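Chapter 4
How a Transaction Becomes Final

January. By the course authors

A payment on a public blockchain passes through several stages between the moment someone presses "send" and the moment the person on the other end can safely treat the money as theirs. This chapter follows one payment through those stages. It assumes you have read Chapter 3 and know what a wallet, a key pair and a digital signature are.

Every transaction travels over ordinary networks before it reaches a block.

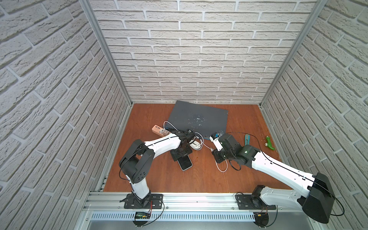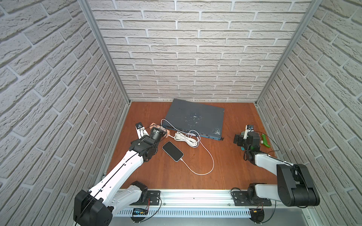

4.1 Three words that get mixed up

People use "sent," "confirmed" and "final" as if they meant the same thing. They describe different states, and a business that confuses them can lose money.

A transaction is sent when the wallet has signed it and passed it to at least one node. At this point it is only a message. The node checks that the signature is valid and that the coins being spent exist and have not already been spent. If the checks pass, the node forwards the message to its neighbors and holds a copy in a waiting area called the mempool.

A transaction is confirmed when it has been included in a block that the network has accepted. The block containing it counts as the first confirmation. Each block added on top counts as one more.

A transaction is final when reversing it is either impossible under the rules or so costly that the people involved are willing to ignore the risk. Where that line falls depends on the chain and on the size of the payment.

4.2 The waiting area

There is no single mempool. Each node keeps its own, and the contents differ slightly from one node to the next. A node in one city may hear of a transaction a moment before a node in another. Nodes may also set their own limits on how much they store and on the lowest fee they will accept.

Space in a block is limited. When more transactions are waiting than will fit, block producers usually pick the ones that pay the highest fee for the space they take up. Note that the fee depends on the size of the transaction in bytes and has little to do with the amount being moved. A large transfer with one input can cost less than a small one stitched together from many.

Consider Priniline, a small chain we will use throughout this part of the book. Its blocks are produced every 30 seconds. Suppose 1,652 transactions are waiting when a new block is due, and the block has room for only part of them. The rest stay in the mempool and compete again for the next block. A transaction with a very low fee may be passed over many times. If the node's time limit runs out, the transaction is dropped, and the coins remain where they were.

4.3 When two blocks arrive together

Sometimes two producers publish valid blocks at nearly the same time. Part of the network sees one first and part sees the other. For a short while there are two versions of the chain.

On Priniline, nodes build on whichever block they saw first and switch if the other branch grows longer. Transactions in the abandoned block return to the mempool, unless they also appear in the winning branch. The switch is called a reorganization. Most are one block deep. A merchant who handed over goods after a single confirmation may find that the payment is waiting again, or that a conflicting payment has taken its place.

4.4 How many confirmations are enough

The rules of the chain do not answer this question. The receiver does. Momgate, an exchange in our case studies, credits small Priniline deposits after 11 confirmations and large ones after 28. At 30 seconds a block, the second figure comes to 14 minutes on average. Customers complain about the wait, and the exchange accepts the complaints as a cost of doing business.

Other chains settle the matter differently. On Imrie, a fixed group of validators votes on each block, and a block that collects enough votes cannot be replaced unless a large share of the group breaks the rules. The wait is shorter, but the receiver is trusting the voting group. Section 4.6 compares the two designs, using the Stirirstead outage as the main case.

Before going on, make sure you can explain why a transaction with one confirmation can still disappear from the chain, and what happens to the coins if it does.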